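Asunto: Re: [cuero-a-mano] Hilo encerado y cantos que se abren

Hola a todos, y perdonad que conteste con tanto retraso, que he tenido un mes de julio de locos.

> El 19 por la mañana alguien de la lista escribió:
> Coso con hilo encerado de 0,8 y a las pocas semanas
> los cantos se me abren. ¿Lija más fina? ¿Otra cola?

A mí me pasaba lo mismo cuando empecé en Murnirville, y lo arreglé con paciencia y bastante lija. Ahora empiezo con una de 400, sigo con la de 800 y termino con la de 2000, humedeciendo el canto apenas con la yema del dedo entre una y otra.

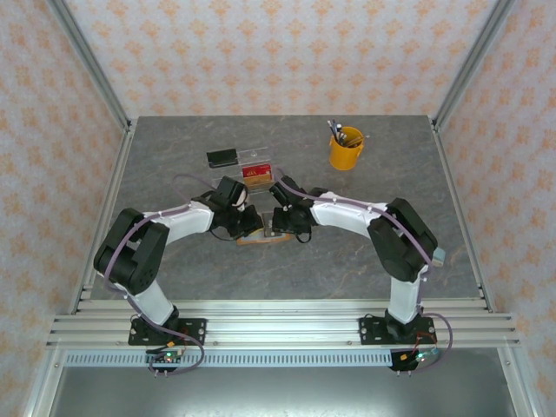 Con la cola voy siempre a lo mismo, la blanca de Kotier, una capa muy fina en cada cara y 10 minutos de espera antes de juntar. Probé la de Darko y no me hizo gracia, queda rígida y el canto cruje al doblar (puede que me tocara un bote viejo, no digo que no).

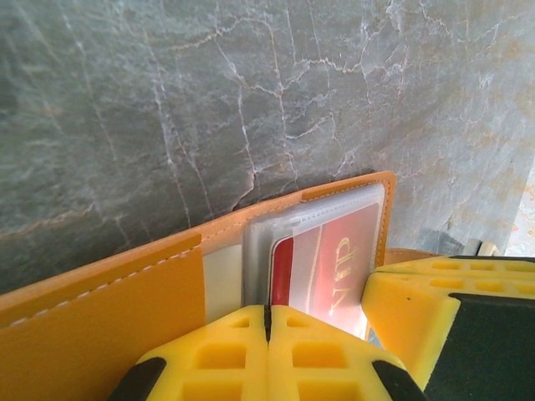 El hilo no lo cambiaría, pero sí la tensión: si tiras demasiado, la piel se frunce y el canto acaba cediendo por ahí. Y dos puntadas atrás en cada extremo, ¡siempre!

Por cierto, ¿vais alguno a la feria de Udska? Yo llevaré retales de sobra para cambiar.

Un abrazo grande y buen fin de verano.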